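Leka Table Notes
README, last touched Thu 11 June

Hello! If you've opened this folder you probably want the plate lists, so go straight to plates.txt and skip my rambling. Everything else is the background I wish I'd written down in March, when I could still remember which rack was which.

What's in the folder

plates.txt has one line per plate: colour, width, rim type, chips if any. racks.txt is the same idea for dish racks. sittings.csv is the big one, with over 3000 rows, and each row is one plate going into one slot (or not going in, see the column called "missed"). There's also a folder called Lutance, which is the old naming scheme. Please leave it alone, two of my scripts still read from it and I keep meaning to fix that.

Where the plates came from

Mostly the Indden shop by the station, which sells odds and ends from a basket near the till. I went in for white ones and came out with pastels, and I've got no regrets! Colours are written in plain words, so you'll find "pink" and "light blue" and never a paint code. If a plate could be called pink or orange depending on the light, I've gone with pink. Someone is bound to disagree with me over the salmony one.

I left out bowls altogether. Bowls in a plate rack are a whole other argument, and there's a half-written file about them called bowls_later.txt that you're welcome to finish.

The racks

Sterolon was my name for the first rack, a wire thing that scratched everything, and it's been retired. Its rows are still in sittings.csv with an S in front. The rows starting with W are for wood, and that's the style I'd tell anyone to buy: tall dowels behind, shorter pegs in front, and a low base. Plates go in on edge, so you have to turn them upright before you get anywhere near the slots, and holding them by the rim is much the easiest way. I fill from the back of the cupboard side first at home, but the order in the file is random.
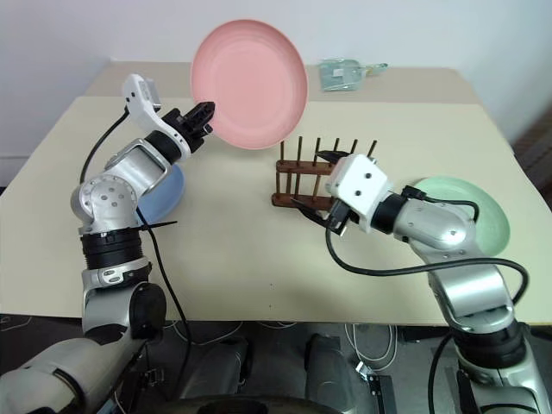

Faustino Galindo wrote to say that his plates always lean once there are only one or two in the rack, and could the file please have a column for that. It does now! It's called "lean" and it takes none, slight or silly. Silly means the rim is touching the next dowel along. I only started filling it in at row 60, so the blanks before that are just blanks, don't read them as none.

Things that will trip you up

Slots are numbered from the left as you stand facing the shorter pegs. I got this backwards for 7 sittings, and I've corrected them in the file but not in my handwritten notes, so if you're comparing against the scans you'll go a bit mad. Go with the csv.

Widths are in centimetres, rim to rim, measured with a dressmaking tape. Fine for sorting big from small, not fine for anything fussier.

"Missed" covers every kind of miss: between slots, over the front, or put back down on the table by choice. I did think about splitting it into separate columns and then I looked at how many rows there were and made a cup of tea.

Using it

Help yourself. I'd love to hear about it if you do, particularly if you've got square plates, as I've no square plates at all and I suspect they behave quite differently. If you're sending rows, please send at least 50 in one go with your rack described at the top, and keep my column order. Notes can be as long as you like, just take the commas out first.

Still to do: rename the Lutance folder, finish bowls, find the lid for the box the spare pegs live in.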